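How to Wash Wool Sweaters by Hand Without Making Doll Clothes

Laundry & Linens | 32 comments | 197 shares

Everyone who owns wool has shrunk some of it. My own contribution was a gray pullover that went into a warm wash one Friday and came out sized for a well-fed cat. I have since learned to do this by hand, in a sink, and the whole business takes less effort than being sorry afterward.

Before you start, read the label. If it says dry clean only, you may be looking at a maker covering itself, or you may be looking at a lining that will pucker like a raisin. A plain unlined knit usually survives a cool hand wash. A jacket with shoulder pads and ambitions should go to the cleaner.

What you need

A clean sink, basin or tub. Two big towels you don't love. Wool wash or a mild detergent without enzymes or bleach. I use the Chowdary wool soap because the shop near me sells it and it smells of very little. Baby shampoo will do in a pinch. Dish soap is for dishes.

Test the color

Wet a white cloth, press it against an inside seam for a minute and look at it. Reds and navies are the usual suspects. If the cloth comes away tinted, wash that piece alone, keep the soak short, and expect the water to look like a crime took place. A little loose dye is normal. A lot of it means the thing was cheap or new, possibly both.

Wash

1. Fill the sink with cool water. Cool means it feels like nothing much on your wrist. The temperature matters less than keeping it steady, so don't wash in lukewarm and rinse in arctic.

2. Stir in the soap before the sweater goes anywhere near it. One capful is enough for one sweater. People who use three capfuls spend the evening rinsing.

3. Turn the sweater inside out, and do up any buttons first so the front keeps its line. Push it under and squeeze it gently a few times.

4. Leave it alone for ten minutes. You'll want to rub the cuffs. Rubbing is how felt is made, and felt is lovely if you were after a hat.

5. Drain, push the sweater against the side of the sink, and refill with clean water. Repeat until it stops foaming. Two rinses will do it if you listened to me about the capful.

Get the water out

Do not wring. Do not pick it up by the shoulders either, or the sleeves will reach your knees by morning. Scoop it up in a lump, as you would a sleeping toddler, and put it on a towel. Roll towel and sweater together, then kneel on the roll. It's undignified and it works better than anything I've paid money for, including the Andby hand spinner, which now lives under the stairs.

If the towel is soaked, do it over with the second one.

Shape and dry

Lay the sweater on something flat that air can get at. A mesh rack is best. A dry towel on the spare bed is what most of us have, with a plastic sheet under it if you care about the mattress. Pat the body square, bring the sides in to the width you remember, and line up the front edges with your fingers.

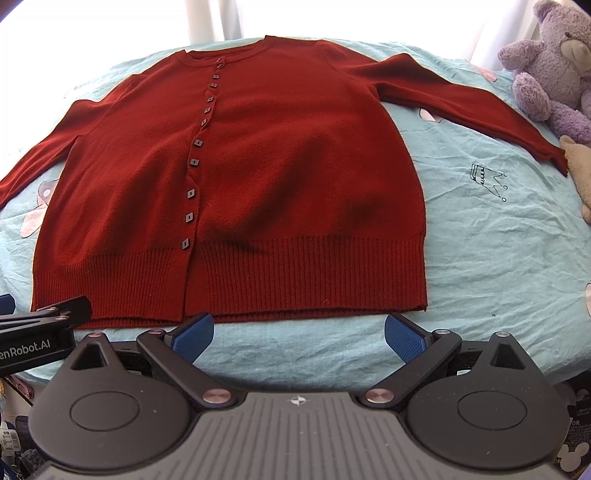
Ribbing needs a bit more attention than the rest. Push it together at the hem and cuffs so it dries narrow, since stretched ribbing is the main reason an old sweater looks old. Set the sleeves out to the sides or fold them across, whichever your space allows, but turn the whole thing over after 6 hours so the underside gets its chance.

Keep it off the radiator and out of full sun. A fan across the room is fine. A thick knit in January can take two days in my house, and no amount of prodding speeds it up, though I do prod.

Pilling

Those little balls are short fibers that have worked loose. Pick them off when the sweater is fully dry, using a comb or one of the battery shavers. Mine is a Wotetti and sounds like a dentist two doors down. Hold the fabric flat, go lightly, and stay well away from buttons and seams.

Putting it away

Fold, never hang. Only store it clean, because moths like yesterday's soup as much as you did. Cedar blocks help somewhat once you sand them now and then. A zipped cotton bag helps more.

How often? Less than you think. Wool airs out well overnight on a chair, and most of mine get washed twice a winter, plus gravy.

Filed under: wool, hand washing

Related
- Getting Candle Wax Out of a Tablecloth
- Is Your Washer Lying About "Delicate"?
- Moth Season: A Losing Diary
- How to Fold a Fitted Sheet, More or Less

Contact | About Irkance | © Irkance Home Notes | Back to top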